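Clerindale Home Robotics Project
Progress report to the Blomqvist fund, 22 December 2020
Prepared by Raymonde Hiebert
14 shares | 2 comments

The open day went ahead online, and eight guests signed in. Helge Haugland had asked for a live kitchen. He got a simulated one, as agreed in May, and was gracious about it for most of the morning.

Leif Aasen ran the session from his desk. He began with the wrist view, on the theory that funders like to see where the fingers are. Funders, we learned, mainly want to know why there is a crocodile.
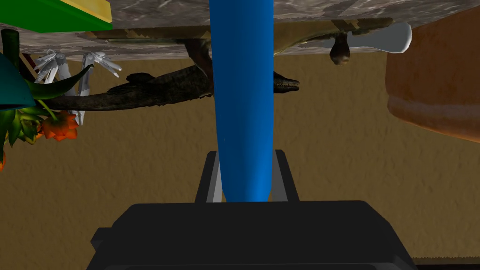 Wrist view, with the blue cylinder between the gripper fingers.

Getsemaní Varela then moved everyone to the head view, which comes with a pronounced tilt. Two guests adjusted their chairs. The kitchen has one island and two arms, and the clutter on top is deliberate: bread, cutlery, a spray bottle, flowers. Our earlier counter was tidy and taught us very little about real homes, or at least about mine.

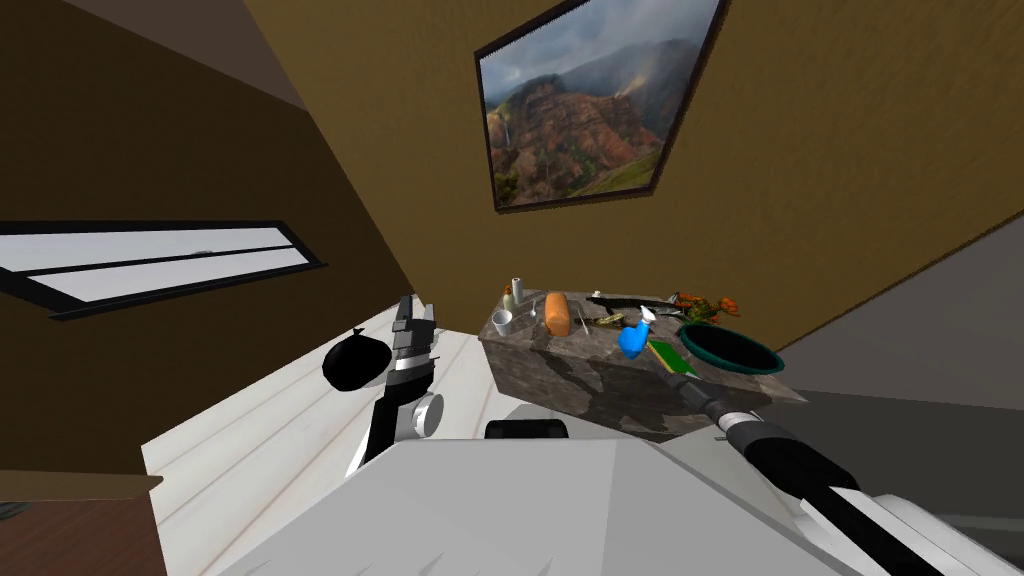

Spending and schedule

We spent 2,000 on computing time this quarter, almost all of it on the kitchen. The Kornix license is paid through May. The Drullura scene library cost less than expected, and I would like this noted, as it may not happen again.

Embla Nygård has logged 200 practice runs with the two-arm setup and is sorting them by task. Her write-up will come with the next report. Helge's request for a bigger kitchen has been passed to Leif, who has passed it back.

The second half of the demonstration was given over to the right arm and the far end of the counter, where the bowl and flowers leave little space to work in. Conversation dropped off noticeably, which we are recording as interest. 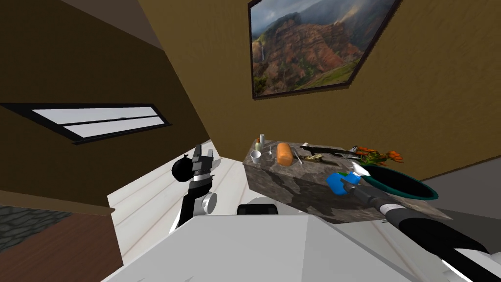
When will guests be able to try the controls themselves?
We plan to offer this at the next open day, once Getsemaní has finished the guest login and Leif has agreed to let go of the mouse.

Related items
Clerindale: notes from the May planning call
Setting up Kornix on an old desktop
Drullura scene library, first impressions

This site uses cookies. Accept | Manage settings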